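3.2 Cell layout and maintenance

The Bedo cell consists of two white arms mounted above a table, with their cables routed along the outside of the links. A multi-fingered hand is fitted to the right arm and a parallel gripper to the left. The arm bases stand 900 mm apart. Objects are placed on a brown mat, which is realigned with the table at the start of each session.

Calibration was repeated after every 115 trials and whenever a finger or cable was replaced. Each arm was driven to four reference poses and the offset at the tool flange was recorded. If the offset exceeded the limit set for the Gunari controller, the joint zeros were reset before work went on. Over the whole study this happened twice, both times on the left arm.

Cable wear was the main cause of lost time. The outer ties on the left arm were moved in May after a loop caught on the elbow housing, and the gripper pads were changed after about 400 grasps. Figure 4 shows the cell during the tableware task. 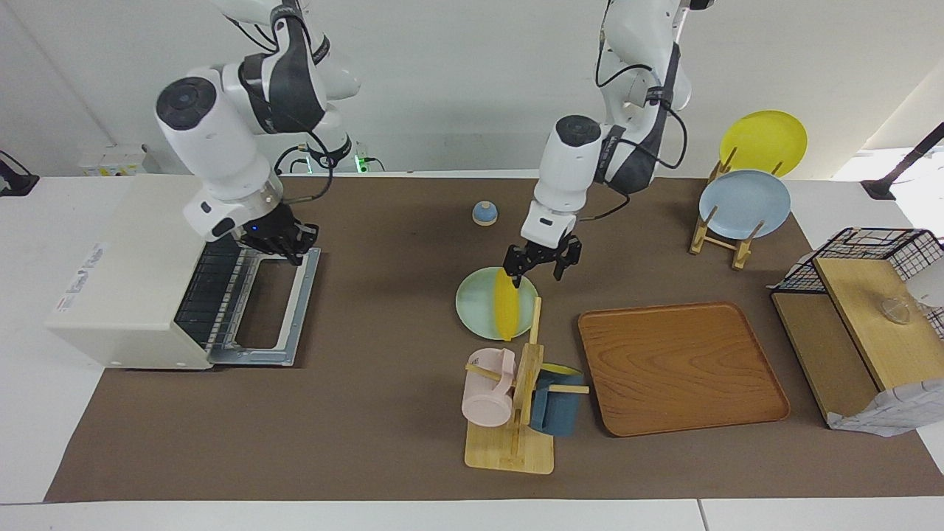
Figure 4. The cell in use. The left gripper holds a yellow plate on edge above a green plate; the right hand is at the corner of the open toaster oven.

Of the logged stops, 86 were cleared from the operator panel without entering the cell.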